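Old office tower stripped down, what goes back in first?

Grondura
Hi all! I've been given an old desktop from work and have it lying on its side with the cover off. The processor, the hard drive and a card with a metal bracket are all out. Does the order matter when I put them back? I have Saturday free and I'd rather not bend anything.
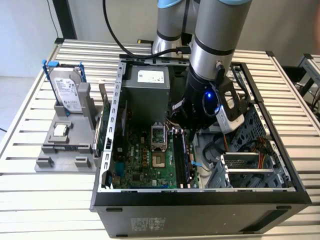

The drive is already in its blue caddy, so I'm less worried about that one. It's the socket that makes me nervous – I've never put a processor in before.

Bidau
Processor first, while you have room for your hands. Lift the bracket, match the corner marks, let it drop in with no pushing at all. Then paste, cooler, memory, card, and the drive last.

Suominen
just get a new one, these go for under 100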